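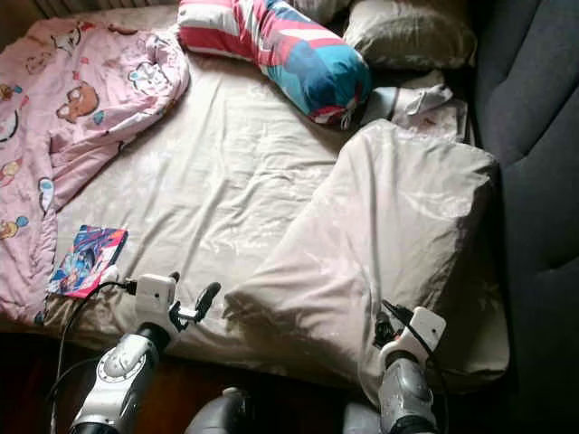

Usa Inthanon

4 没叠的床:白天铺面的分区与停留

前一节交代了"铺好的床"在家政手册里的标准样貌:床单绷平,被子对折,枕头并排,仿佛从来没有人在上面睡过。本节讨论剩下的床,也就是绝大多数的床。家务研究对这类床的兴趣一向不大,通常用"未整理"三个字打发过去,再翻一页便谈到洗碗。这种处理有它的方便之处,但代价是把一天里占时最长的一种卧具状态归入了空白。一张床在夜里被使用,在早晨被整理(或者不被整理),其余的钟点则以某种样子摊在那里,被人经过,被人坐一下,被人放上一本书。本节所说的"停留状态"指的就是这段时间里的样子。

材料来自 Curomness 项目第二阶段的入户记录,共 80 户,分布在 Clevholm 与 Antwi 两个居住区。每户由一名成年住户填写卧具日记,另由项目人员在白天入户访谈一次。日记表格由 Kamol Thammasiri 设计,初稿有 4 页,试填时没有人填到第三页,后来删成正反两面。删去的部分主要是关于"整理动机"的开放题,试填者在那里写下的答案以"看心情"居多,有一位写的是"看谁来"。后者后来成为访谈提纲里的一个正式条目。

4.1 术语

中文里描述床的词汇在整洁一端相当丰富,在另一端却很贫乏。"叠""铺""掖""抻""码",各有各的手势;相反的动作只有"掀"和"堆"勉强可用,再往下便是"乱"。受访者说到自己的床时多半先说一个"乱"字,语气里带着预付的歉意,随后却能极其准确地讲出每一件东西的位置和理由。一位住在 Clevholm 的受访者在说完"乱得不像样"之后,用了相当长的一段时间说明为什么她的薄毯必须压在厚被下面、露出的那一截朝哪边、如果家里人把顺序弄反了她在几点会醒。这样的床如果还叫乱,那么图书馆也是乱的,只不过索引在别人脑子里。

为避免继续使用这个字,本文采用以下几个工作用语。"铺面"指床单可见的那一部分,即没有被任何卧具或杂物遮住的床面。"堆"指一件卧具因推开、掀开或随手折叠而形成的隆起。"脊"指堆的边缘中较高、较连续的那一段,常见于被子被朝一侧推开之后。"客件"指本不属于卧具而停留在床上的物品。最后这个词引起过一些争论,Kamol Thammasiri 认为在床上连续停留超过一周的东西不应再称为客,本文接受这一意见,但没有找到更好的词。

需要说明,以上用语都只描述位置和形状,不推断来历。一条脊可以是起床时一把推出来的,也可以是有人认真折过之后又塌下来的,单看成品无从分辨。日记能补上其中一部分,但日记是人填的,而人在填写"今晨是否叠被"一栏时,表现出了相当可观的乐观。

4.2 左边与右边

双人宽度的床在停留状态下最常见的布局是两侧各有一堆,中间露出一片铺面。两堆很少相同。两床被子来自同一套的情况在访谈中被反复当作理想提起("以后要买一套的"),在日记的物品清单里却不多见。更普遍的是一侧的被子有图案,另一侧素色;一侧厚,另一侧滑;一侧是自己挑的,另一侧是赠品、旧物或者促销时凑单的产物。图4给出的是这种布局的一个清楚的例子。两侧卧具的花色毫无商量余地,左侧粉色,印着散落的卡通形象,右侧米色,只有极淡的花纹,床单的颜色与右侧接近。在卧具商的目录里,这两件东西大概永远不会出现在同一页上,而在床上它们相处得不错。
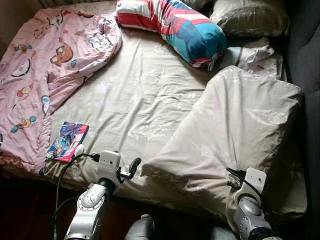

图4 双堆布局:左侧为粉色卡通图案被,右侧为折起的米色被,床头斜放条纹长枕,中部为露出的铺面。

图4中值得注意的首先是两堆与床沿的关系。左侧的一堆沿着床边从床头方向一直延伸到床尾,并从边沿垂下;右侧的一堆则从床的中部铺到右下角,下端垂过床尾。换言之,两件卧具都没有被收进床的范围之内。家政手册对"垂边"的态度很严厉,通常要求三面等长,末端齐平,有一本甚至建议用手掌测量。我们的受访者里没有人测量过。问到垂边时,常见的第一反应是反问"垂着不行吗",第二反应是起身去把它掖进去,研究者只好请他们再拉出来。

其次是中间那片铺面。它在日记里有许多名字:"坐的地方""路""放衣服那块"。它的宽窄决定了这张床白天还能派什么用场。两堆若向中间合拢,床便只剩下看的价值;若各退一步,床就多出一张矮桌的功能。受访者对这片地方的维护比对被子本身上心得多。一位父亲在访谈时解释说,他早上从不叠被,只是"把中间扒开",这样孩子放学回来有地方写字。他所说的"扒开"在我们的编码表里原本归入"未整理",复核时改为"部分整理",为此改动了整张表的页码。

铺面上的褶皱也提供一些线索,但不如想象中多。我们曾试图用褶皱的方向推断人最后一次从哪一侧离开床,做了几户便放弃了。布料的脾气太大。紧一点的床笠起细褶,松一点的起大褶,人造丝光面的起了褶还会反光,显得比实际更皱。同一位住户用同一种方式起身,换一条床单便得到另一份"证据"。这段失败的工作占去了两个月,记在这里供后来者节省时间。

4.3 长枕的斜度

长枕是本次调查中位置最不安分的一类卧具。方枕和扁枕多半待在床头,前后挪动有限;长枕则可横、可竖、可斜,可以夹在两人之间,也可以垫在腰后,白天还常被当作扶手。受访者提到它的用途时往往列举一长串,最后补一句"其实也不怎么用"。

横置的长枕与床头平行,看上去最接近商品说明书的配图,日记里却只在换洗当天集中出现。竖置的长枕通常承担分界的职责。斜置的最多,也最难解释。Usa Inthanon 在项目早期的工作笔记里(作者引用自己,实属无奈)曾把斜置理解为一种过渡,即长枕正在从横走向竖,或者从竖走向横,只是途中遇到了早晨。后来的日记没有支持这个说法。许多长枕连续多日保持斜置,斜度也大致稳定,看来那就是它们的目的地。

更朴素的解释来自受访者。斜放的长枕一头高一头低,低的一头可以靠着别的枕头,于是不会滚。横放要滚,竖放要滚到地上。一位在 Antwi 开早餐铺的受访者对我们连续追问感到不解,她说圆的东西总得有个东西挡着,"你们家的圆东西不滚吗"。这句话本可以让我们少写两页。

花色方面,长枕似乎享有某种豁免。住户对被套和枕套尚有搭配的愿望,轮到长枕便放弃了原则,条纹、拼色、动物、水果,什么都可以。问其原因,答案不外乎买的时候没得选、枕芯和套子是连着的、本来是给孩子的。有位受访者床上的其他卧具全是灰的,唯有长枕红得惊人,他把这归咎于 Dimus 商场的一次满减活动:要凑够 500 才能减,他当时差的正好是一条长枕。若将来有人要写一部家庭卧具配色史,促销规则应当占去一章。

4.4 客件

床上的客件以布类和纸类居多。布类包括毛巾、擦脸巾、单只的袜子、等待决定是否再穿一天的上衣,以及一些连住户自己也要拎起来抖开才能认出的东西。这一类客件有一个共同的倾向,即向枕头靠拢。床头一带本来就高低不平,揉成一团的白布放在那里不容易被看成杂物,更像是枕头的某个下属。日记里关于它们的记载十分含糊,"一块布""那个小的""擦什么的",而在入户时,研究者指着它询问,得到的第一句回答常常是"咦"。

纸类客件则落在铺面上,而且偏爱被子的边缘。
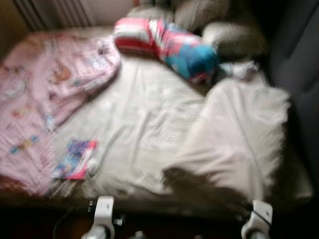

书尤其如此。睡前读的书合上以后,手能够到的地方只有那么一圈,书便落在那一圈里;白天有人坐在床边翻看,放下时也是同一圈。从位置看,被子的边缘对书有一种类似书档的作用,虽然这种作用主要体现在书压住了被子,反过来倒不多见。童书比成人的书更常停在床上,也停得更久。成人的书会被拿去插座旁边、马桶旁边和包里,童书则很少离开床,因为它的读者往往在读完之前就已经睡着,而负责朗读的人此时最不愿意做的事情就是翻身下床去找书架。

童书还带来一个归类上的麻烦。日记要求住户写明客件"属于谁"。多数成人写的是孩子的名字,孩子们在旁边看见了,纠正说是妈妈的,因为都是妈妈在读。我们在编码时设了"共有"一栏,几位家长对此表示感谢,也有一位表示不接受。

手机与充电线构成另一类,情况与预期相符,不赘述。遥控器比预期少。食物的记录为零,这个数字我们不信,住户大概也不信。

客件与整理之间的关系值得多说一句。按照手册的次序,应先清走客件再整理卧具。日记显示的次序往往相反:人先动被子,动到一半碰到客件,于是绕开它,或者干脆把它盖住。被盖住的客件在铺好的床上形成一个小小的鼓包,直到晚上才重见天日。有一户人家就这样连续三个早晨铺好了一床被子和一把梳子。因此,一张铺得平整的床与一张没铺的床相比,床上的东西未必更少,只是比较难找。

4.5 "折一下"

在叠与不叠之间还有一个极其常用、却几乎没有文献谈到的动作,住户称之为"折一下"。它的做法是抓住被子的上缘,向下或向旁边翻过去一次,松手,走开。全程用不了几秒。结果是被子的上端出现一道圆鼓鼓的边,铺面随之露出一截,整张床从"刚起"变成"起过了"。

"折一下"在日记里应归入哪一格,是整个项目中最持久的分歧。Kamol Thammasiri 主张归入"已整理",理由是住户做了动作,且有意为之。我主张单列,理由是住户的配偶不承认。双方的意见在 80 户的材料里都能找到大量支持,而且常常来自同一户。一对夫妇在访谈中当着我们的面就此交换了看法,录音的这一段最后没有转写。

从形态上说,"折一下"的产物与被子厚薄关系很大。厚而滑的被子折过以后会自己鼓起来,边缘饱满,远看颇有诚意。薄毯折过以后贴在床上,与没折的差别只有折的人知道。缎面一类有光泽的料子又占一层便宜,光落在隆起的地方,高处亮,低处暗,凭空多出几分讲究。棉布没有这个待遇。一位受访者换了被套之后,家里人夸他最近勤快了,他考虑了一下,没有说明情况。

住户不肯多做一步的理由,我们收集了许多,大体都围绕同一个算术:晚上还要打开。这个论点在逻辑上没有漏洞。手册的作者们对此的回应历来是诉诸品格,谈到纪律、体面以及一天的良好开端。我们的受访者熟悉这些说法,有几位还能完整复述,复述时人就坐在没叠的被子上。

另有一种理由出现得较少,但说的人态度认真:被子要晾一晾,马上叠起来会把潮气闷在里面。这一理由在教养较严的长辈面前特别有用。我们无意评判它的科学性,只想指出,提出这一理由的住户在周末下午仍然没有叠被,此时距离他们起床的时间已足够晾干一件大衣。

4.6 来客效应

试填阶段那句"看谁来",在正式访谈中得到了展开。住户对来客的反应可以分出若干层次。父母来,叠被,换枕套,把客件转移到柜子里。朋友来,折一下,关卧室门。修理工来,视修理地点而定;空调若在卧室,则在对方进门与上楼之间完成一次极快的整理,有受访者称之为一天里效率最高的时刻。研究人员来,情况最为复杂。

我们在预约时反复请求住户不要为访问收拾房间。多数住户口头答应。入户时看到的床却有相当一部分处于一种可疑的平整之中,床单上还留着用手抹过的宽条痕迹,而日记里前几天的记载全是"没弄"。问起来,住户说正好今天有空。我们后来在电话里换了一种说法,请他们"照平时那样",效果略好;再后来改成"我们自己家也不叠",效果最好,而且是实话。

卧室里如有沙发或软椅紧靠着床,来客效应会减弱一些。住户普遍把沙发当作床的延伸,需要腾出铺面时,东西平移过去即可,不必进柜子。平移之后床上确实清爽了。至于沙发,按本项目的范围不在观察之列,这一点让几位住户松了一口气。

4.7 一点关于钱的插曲

为补偿填写日记所花的工夫,项目向每户发放购物券。起初的方案是发放卧具兑换券,后来考虑到这会直接改变研究对象,改为普通购物券。尽管如此,仍有住户拿它去买了新床单,并在日记的最后几天详细记录了新床单的感受,字数超过此前的总和。项目在印制与寄送上的开支为 3000,其中不小的一部分用于补寄遗失的日记本。遗失的日记本有好几本最终在床上找到,压在被子下面。

4.8 局限

首先,两个居住区的户型相近,卧室都不大,床占去了房间的大半。在床可以四面绕行的房间里,左右两堆的布局也许会有所不同,至少人会多出一个下床的方向。其次,日记由一位成年人代填,床的另一侧经常只被写作"他那边"或"她那边",关于那边的记载简略而带有倾向性。第三,入户访谈全部在白天进行,停留状态的夜间终点,即人重新钻进去的那一刻,只有日记可以依据,而那时住户通常已经困了,字迹可以作证。

此外还有季节的问题。主要的入户在 November 完成,厚被与薄毯正处在交接期,床上的件数大概是一年里最多的。有住户同时使用两条薄的和一条厚的,夜里逐层增减,早晨便得到三个堆,超出了双堆布局的描述能力。这类床我们暂时编为"其他"。夏季的补充记录尚未录入,初步翻看时,"其他"一栏里出现了凉席,凉席不会起堆,但会卷边,卷边该不该算脊,Kamol Thammasiri 与我目前的看法又不一致,留待下一节的编码附注处理。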